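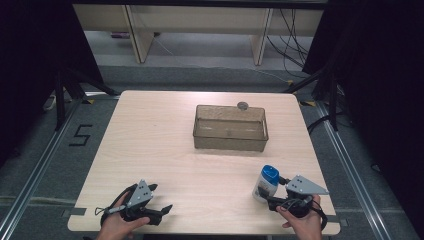 Figure 4. Head view, bottle in the right gripper, left gripper open.

4.3 Aligning the head and gripper streams

1. Open Plesar and load the session folder.
2. Select the head stream as the reference clock.
3. Go to a point where one gripper is closed on the object and the other is empty. Set a marker.
4. Open the matching gripper stream and find the same grasp.

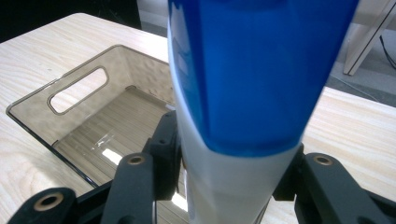
Tonstead, January

5. Check that both fingers and the bottle are visible in the gripper view, then press Match.
6. Read the offset. Up to 15 ms is accepted. Above that, move the marker and repeat step 5.
7. Save the offset and run Export.

Note: The sample session has 1,489 head frames. Plesar drops unmatched frames on export, so the count in the log may be lower.

Caution: Do not rename stream files after step 7. The policy trainer looks them up by name and will stop at the first one it cannot find.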